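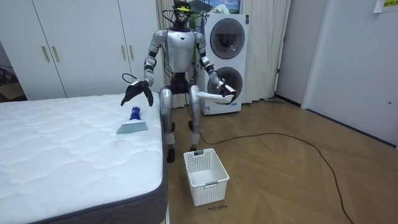 1/ Wrestling club notes, November 21, 2018

Weigh-ins for the Kornham open are on Saturday morning. If you're over, you wrestle up a class. Don't skip meals this week to get under.

12 replies · 18 likes

2/ Iker Palacios moves up to 75 kilos. He had a good September, but his shots from the left side are still slow. We drilled them for most of last night.

3 replies · 9 likes

3/ Gonzalo Casado is back after his shoulder. Light work only, no live rounds until Marty has had a look at him.

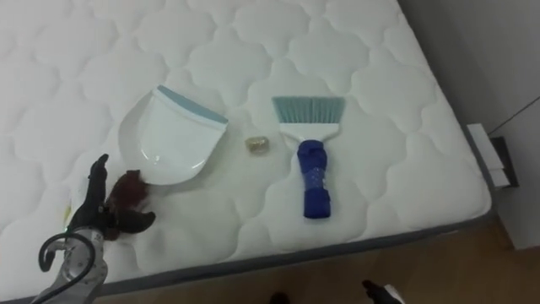
He can still do stance and footwork, and he can still run the stairs with everyone else. He did 18 flights on Monday and didn't complain much.

4/ The goal for the group was 1000 single legs each before Kornham. Iker has 107 left. Most of you have more than that. Write them in the book the same night, not from memory on Friday.

5 replies · 22 likes

5/ Lifts leave from the Astov car park at six. Bring both singlets and something to eat between bouts.

2 shares · 14 likes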